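4. Cleaning and changing the keycaps

Read this section one time completely before you remove the first key. The work is not difficult, but it asks for patience and a clean table. The steps are valid for all Skulau keyboards with the standard layout. For the small travel model, see section 7.

Caution: Disconnect the cable before you start. If your keyboard has a battery, put the switch in the OFF position as well.

4.1 Prepare the place

1. Choose a flat table with good light. A plain surface of one colour is best, so that small parts can be seen easily.
2. Take a photograph of the keyboard from above. You will need it in step 4.3.
3. Lay the keyboard on the table and turn it to the angle that is comfortable for your hand.

Note: In the green sets, the colour helps you to sort. The letters and numbers are cream, and keys such as Escape and Backspace are green. The function keys come in groups of four, and F5 to F8 are green while F9 to F12 are cream.

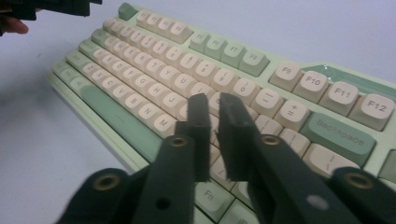 Can I wash the keycaps in the dishwasher?

We do not recommend it. The water is too hot for some keycaps, and the small ones can fall through the basket. Use a bowl with lukewarm water and a little washing-up liquid.

4.2 Remove and wash

1. Put the wire puller over the key, so that one wire is on each side.
2. Turn the puller a quarter and lift straight up. Do not pull to the side.
3. Begin with the function row and continue downwards, row after row.
4. Leave the wide keys for the end. Under Backspace, Enter, Shift and the space bar there is a metal bar, which bends if you use force.
5. Put the keycaps in 300 ml of water and move them gently with the fingers.
6. Dry them on a towel with the open side down. Leave them overnight.

Caution: Never pour water on the case or on the switches. Remove the dust there with a dry, soft brush.

4.3 Put the keycaps back

1. Look at the photograph you took in step 4.1.
2. Place the letter keys first. Press each one down until you hear a small click.
3. Place the wide keys. Both ends must go up and down at the same time.
4. Connect the cable and try every key in an empty text document.

If a key stays down, remove it and look if the stem is straight. Spare keycaps can be ordered with part number 1469.

Text of this section: Maximiliano Huenchumán. Last revised December 12, 2021.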